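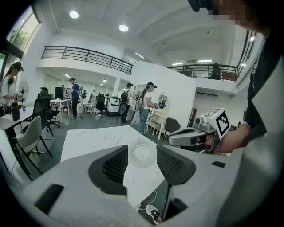

Sotlow 街区消息 > 空间与生活
文/本站记者 五月 上午更新 阅读 200

Tusow 楼四层的大房间换了一轮家具，上周起全天开放。编辑部好几个人都跑去看了，回来一个个兴奋得不行，所以这条消息比平时写得长，请大家多担待！

先说最抢眼的：桌子。这次添的白色大理石纹桌面，上面带一点很淡的灰色纹路，走近了才看得清。原来那批深色旧桌子搬走以后，整个房间一下子亮了，进门的第一感觉就是“哇，这还是那间屋子吗”。以前大家总嫌四层暗，下午三点多就得开灯，现在同样的窗、同样的灯，桌面一换，人的心情都跟着换了。我们去的那天上午，屋里已经有好几拨人在忙，大理石纹的那张桌上放着一个半透明的白色圆环，内圈带着一个个缺口，放在淡灰的纹路上，还挺好看。

家具是由 Szewczyk 家具行送来的，一部分是全新的，一部分是他们从别处收回来翻新过的。家具行的店面就在 Skistonon 路的拐角，很多街坊都在那儿淘过椅子。负责送货的师傅告诉我们，桌子分了两趟才运完，第一趟来的时候正赶上电梯检修，硬是走楼梯抬上了四楼。“桌面最怕磕角，我们拿旧毯子把四个角都裹了，一层楼歇一次。”他说的时候还笑，我们听着都觉得腰疼。

搬家具那天，楼里来帮忙的人比预想的多得多，有人负责挡门，有人负责看路，有人在楼梯口喊“左边、左边一点”，还有人什么也没搬，专门在楼下买了绿豆汤拎上来，搬完以后最受欢迎的就是这一位（绿豆汤很冰，碗不够，后来的人只好用自己的水杯喝）。旧桌子拆下来的螺丝装了满满一饼干盒，现在还放在门边的架子上，谁家缺螺丝可以去翻翻看，翻完请把盖子盖好。

再说椅子。这个话题在楼里的群聊里吵了差不多一个春天，有人要软的，有人要能转的，有人说只要不吱吱响就行。最后的办法很痛快：混着来！房间里现在有黑色网面的办公椅，其中有带高头枕的，也有浅灰色软面、金属架的椅子。喜欢久坐的可以挑带头枕的那种，往后一靠，脖子有地方放；喜欢坐得端正些的，浅灰色那种更合适，搬起来也不费劲。记者两种都坐了，私心更喜欢灰的，坐着坐着差点忘了自己是来采访的。

同去的编辑坚决反对。她认为网面椅子才是这次最值得高兴的东西，理由是马上就要入夏了，软面椅子到了七八月坐久了闷热。两个人为这件事在回来的路上争了一路，到现在也没有结果。欢迎读者去坐一坐，然后给我们来信站队，信箱还是楼下那个绿色的，每天傍晚开一次。

说到入夏，房间里立着一台白色的落地扇，圆圆的网罩，靠墙放着，样子很朴素，可是大家都喜欢它。四层的空调是老机器，风口对着一边吹，坐在底下的人要披外套，坐在另一边的人在扇纸。有了落地扇，摆的位置可以商量，吹的方向也可以商量。常来的一位街坊讲，她家里也有一台差不多的，用了好多年，每年立夏前拆下来洗一次网罩，装回去跟新的一样。她已经主动提出，今年洗自家那台的时候，顺手把这一台也洗了。这样的邻居去哪里找！

靠那一侧还有一张白色台面的书桌，我们去的时候上面摆着一只黑色的保温壶和一只小杯子。看见这一壶一杯，就觉得这间屋子有人气了。以前四层是出了名的“待不住”，大家办完事就走，现在有人带着壶来，就说明打算坐上一阵子。楼里的茶友也已经闻风而动，有人提议每周凑一次茶，各带各的茶叶，水由大家轮流烧。提议贴出来的当天，下面就写满了名字，有一位还认认真真地画了个茶壶，壶嘴画得比壶身还大。

茶水这边，楼里补充了几条说明，我们照录如下：

热水壶放在门口的矮柜上，用完请归位。
杯子请自带，走的时候请带走。
茶渣倒进带盖的桶里，请勿倒进洗手池。
大理石纹桌面沾了茶渍，用湿布擦一擦，再用干布收一遍。
书桌一侧的插座只供小电器使用，烧水请到矮柜那边。

关于茶渍，我们专门问了 Szewczyk 家具行。他们的建议是别拖到第二天，当场擦最省事；千万别用钢丝球，也别拿刮刀去刮，浅色桌面上一道划痕比一圈茶渍难看得多。店里还送了几块软布，搭在矮柜的把手上，洗干净晾好就能接着用。有人担心浅色桌面不耐脏，毕竟这间屋子谁都能来，吃的喝的剪的贴的都往上招呼。师傅的回答很实在：浅色的桌子脏了看得见，看得见就有人擦，深色的桌子脏了看不见，手一摸全是黏的。我们想了想之前那批旧桌子，确实没法反驳。

房间的摆法也和过去完全两样。过去是桌子一排一排往后推，像教室，坐在后面的人说话要靠喊。现在桌子散开了，有大有小，中间留出了走路的地方，从门口到最里面的墙可以一路走过去，不用侧着身子挤。大桌适合几个人围在一起做事，小桌适合站着搭把手、临时放一放东西。靠里面也摆了家具，想安静一点的可以往里走。

这样的摆法是试出来的。最早的方案画在一张挂历的背面，把桌子全部靠墙，中间空出一大块，看着宽敞，可是试了半天，大家都贴着墙坐，背对着背，连借支笔都要转身，气氛冷得像候车室。第二个方案把桌子拼成一个大长条，热闹是热闹，最里面的人要出来就得让一串人起身。现在这个是第三版，算是各让了一步，桌与桌之间的过道宽窄不一，却意外地好走。参与摆放的街坊说，可能过一阵还会再挪，反正桌子不钉死，谁有好主意都可以讲，讲完了自己也要来搬。

我们特别喜欢这个态度。一间公用的屋子，最怕的就是摆好了以后谁也不敢碰，灰都落得整整齐齐。四层现在完全没有这个问题，我们上午去看的时候是一个样，临走前绕回去拿落下的伞，靠门的两把椅子已经换了地方。

地上的线也值得一提。以前旧桌子下面的插线板缠得像一窝面条，扫地的时候一拖就拖出一大串，谁都不敢动，怕拔错了。这次搬家具，楼里趁机把不知道通向哪里的旧线都清走了，还在用的能靠边的尽量靠边。偶尔还会有细细的线从桌边经过，走路的时候留一点神，带小朋友来的家长请拉着手。后面还要添线槽，已经量过尺寸，等货到了就装，到时候我们再来报一声。

显示器留了下来，摆在桌上，黑色的那台，需要看图、看表的时候很方便。有街坊问能不能用来放电影，得到的答复是“屏幕小了点，大家得挤着看”，结果提问的人说挤着看更好。于是放电影这件事也列进了夏天的打算，片子还没定，目前呼声最高的是一部老动画片，排在第二的是一部讲做面包的纪录片，两边的拥护者都很热情。

开放之后来得最勤的是哪些人？我们本以为是学生，结果一天里不同的钟点，来的人很不一样。早上多是退了休的街坊，看报、理毛线、修小东西，声音轻轻的，偶尔有人忍不住念出一条新闻来给旁边的人听。中午有附近上班的人上来坐一坐，吃完饭趴一会儿。下午放学以后最热闹，作业本、彩笔、橡皮屑，桌上摊得满满的，傍晚家长来接的时候还有人不肯走。晚上就安静下来了，留下的多半是手头有活要赶的人，各占一角，互相点个头就算打过招呼。

一位理毛线的阿姨跟我们聊了很久。她说以前在家里绕线，猫总来捣乱，线团滚到沙发底下就找不着了，现在带到四层来绕，桌子大，线铺得开，颜色在白桌面上也看得准。“以前我那件灰蓝的，在家里灯下看是灰的，织完了拿到太阳底下一看，蓝得要命。”她现在每次配色都先到四层来，把几团线排在桌上，还要拉住路过的人帮她挑。记者也被拉住了，选了一团墨绿的，她看了看，说再想想。

喜欢做手工的街坊也高兴坏了。裁纸、粘盒子、拼布，最要紧的就是桌面平、地方大，四层现在两样都有。裁东西的请一定自带垫板，楼里在这一点上没有商量的余地，桌面才来，大家都心疼。热胶枪要放在架子上，别直接搁桌面。颜料可以用，请先铺报纸，报纸在矮柜最下面那一格，看完的旧报也欢迎往里送，咱们这份也行，物尽其用嘛。

有读者关心换下来的旧桌椅去了哪里。大部分由 Szewczyk 家具行拉走，能修的修，修好以后放在店里后院低价出让；桌腿歪得厉害的拆了当木料，已经有人领去钉了花架。还有一张旧书桌，抽屉拉出来会掉，可是样子大家都舍不得，于是留在了一楼的楼梯间，现在上面放着各家不要的书，谁想看谁拿。抽屉请不要拉。真的，请不要拉，它掉下来砸脚。

关于费用，很多人来问，统一答复：白天进来坐坐不收钱。要整张大桌连续用半天以上的，每次收 25 元，放进门口的木匣里，这笔钱用来添软布、买茶渣桶的袋子、修椅子轮子。几个人合用一张，还是只收一份。有人觉得收得太少，往木匣里多塞了几张，还夹了一张纸条，写着“给落地扇买个罩子，冬天用”。想得可真远！

预约的规矩也简单。门边挂着一个本子，写上时间和要用哪张桌就可以，字请写大一点，有一页的字小得大家轮流拿到窗边认，认出来三种说法，最后还是打电话问的本人。一次预约最长 6 个小时，中途出去吃饭没有关系，在桌上留个东西、留个条就好。过了约定的钟点半小时还没来，桌子就让给别人用，来晚了也别着急，旁边总能挤出一个位子。

开放时间是早上八点到晚上九点半，最后走的人关灯、关风扇、关窗，再把椅子推回桌子下面。黑色网面那几把带轮子的推起来轻，容易推过头撞到桌沿，慢一点。钥匙交到一楼窗口，窗口关了就投进旁边的小铁盒，听见“当”的一声才算投进去了。

也有要改进的地方，我们一并记下来。一是门，门的合页有年头了，开关的时候会叫，早上看报的街坊对此意见很大，已经有人答应带油来。二是窗帘，下午西边的太阳斜着进来，照在浅色桌面上有点晃眼，坐在那一侧的人要么戴帽子，要么换位子。楼里在挑布，样布已经挂出来了，有米色的、浅灰的，还有一块带小鱼的，小朋友们全体支持小鱼。三是挂衣服的地方，现在只有门后几个钩子，天冷了肯定不够用，这个可以慢慢来，离穿大衣还早着呢。

四层往后还有好些打算，除了茶和电影，有人想教修伞，有人想教包书皮，还有人想办一次换盆栽，把自家分出来的小苗带来互相换。换盆栽的已经在做准备了，要求大家带盆托，土别撒在桌上。修伞的那位街坊表示自己只会修长柄的，折叠的看运气。记者那把落在四层又捡回来的伞正好是折叠的，骨子断了一根，决定去碰碰这个运气。

去的路很好认：从 Skistonon 路进来，看见 Tusow 楼的灰色大门往里走，上四层，出楼梯右手边，门上贴着一张手写的“请进”。骑车来的可以停在后院，雨天后院有一块积水，靠墙走。电梯已经修好了，不过一次别上太多人，它脾气还是不大好。

需要预约或者有旧布、旧报、闲置花盆想送的，直接到一楼窗口登记，上午人少一些。对窗帘有意见的，请在样布下面的纸上打勾，每人打一个，有一位小读者给小鱼打了满满一行，已经按一个算了。

相关消息
Tusow 楼后院积水处下月铺砖，施工期间请从侧门进出
Szewczyk 家具行后院旧桌椅出让，先到先看
Sotlow 街区春季换书活动余书去向一览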